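What the Snickers Shelf Taught Me About Waiting

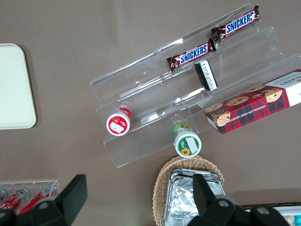 Wrist view of the snack stand, with the gripper at the bottom.

I have spent most of April watching a robot shop for snacks. My mother thinks I work in medicine.

The question was small. Our policy, which the lab calls Hollis after a dog, predicts a chunk of arm motion from the wrist camera and then plays it back. Long chunks look smooth and confident. Short ones look like a man hunting for his glasses. Everybody in the group had an opinion about which was better, and mine was wrong.

I trained on 412 demonstrations, all teleoperated, then ran 70 trials at each chunk length. Same weights, same stand, items reshuffled between trials. The long chunks won on anything sitting alone. On the tiers they were awful. The arm would commit to a candy bar, drift a little, and carry on serenely into the shelf edge. Clear acrylic doesn't help. The camera looks straight through it and so, apparently, does the policy.

What fixed it was dull. Brenda Fothergill suggested we keep the long chunk but throw away everything after the first 3 steps whenever the gripper was close to something, then predict again. I had a much fancier idea involving a second network, which I had already named Vikus and drawn a logo for. Brenda's version took her an afternoon. Mine is in a folder.

Failures on the tiers dropped by more than half. The round containers are still trouble: the fingers land off-center and the thing scoots away. Two Snickers bars lying parallel are no picnic either, as Hollis sometimes aims at the average of them - a candy bar that exists only in expectation.

Next up is the foil in the wicker basket. Foil changes its look every time you breathe near it, and I have set aside a week for that, plus a second week for being annoyed.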